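Drakby Activity Centre
Checklist for tables and small items, Room 5
To be filled in before the first group of the day. Write OK, NOT OK or N/A, then a comment if there is something to say.

1. Floor and way in

1.1 Floor dry and free from small items: OK
1.2 Door opens fully, nothing stored behind it: NOT OK
Comment: Two folded chairs were standing there again. I moved them to the Piter store. Please do not put them back.
1.3 Emergency light works when tested: OK

2. Tables

2.1 Table stands steady when pushed by hand: OK
Comment: The one nearest the window was moving a little in December. It has a new foot now and is steady.
2.2 Edges smooth, no splinters or sharp corners: OK
2.3 Top cleaned with the mild soap, not with the strong one: OK
Comment: The strong soap makes the surface sticky. The bottle from Zurken is the mild one.
2.4 Load under the limit on the label (33 kg): OK

3. Electricity

3.1 Extension lead not damaged: OK
3.2 Total load on the lead under 3,000 W: OK
3.3 Heater (1,000 W) has its own socket: NOT OK
Comment: It was on the same lead as the kettle. I unplugged the kettle and wrote a note on it. To be checked again at 14.00.

4. Small items on the table

4.1 Cloths whole, no loose threads or long cords: NOT OK
Comment: The orange cloth has a thin dark strand at its point. Somebody should look if it is fixed well. If it comes off with a light pull, take the cloth out of use.
4.2 Sponges clean and without torn pieces: N/A
Comment: I did not take the sponge in my hand today, so I cannot answer for it.
4.3 Jars closed and standing upright: OK
4.4 Plastic bags kept away from the youngest group: see comment
Comment: One clear bag is lying on the table. Before the little ones come, it must go up on the high shelf.
4.5 Small rings and similar parts collected in one place after use: see comment 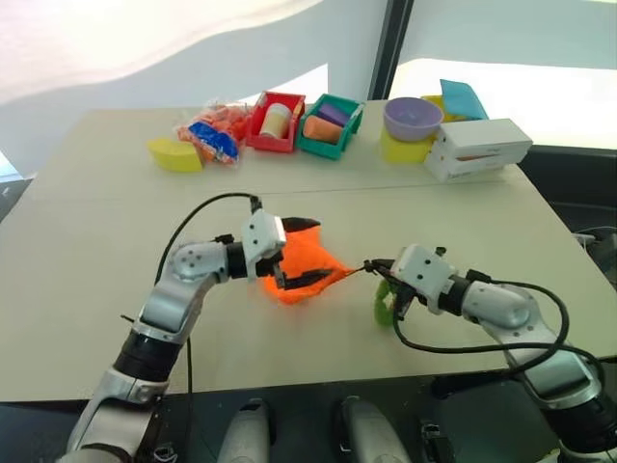 Items 4.1 to 4.5. Orange cloth in front, yellow sponge, bag and red bin at the back.

Comment: The small green ring is near the cloth. It is easy to fold it into the cloth by mistake, so please shake the cloth before you put it away.

5. To do

Chairs: ask Okonkwo for wall hooks, second reminder.
Kettle: find another socket.
Orange cloth: check the strand.

Next check: tomorrow before opening, same form.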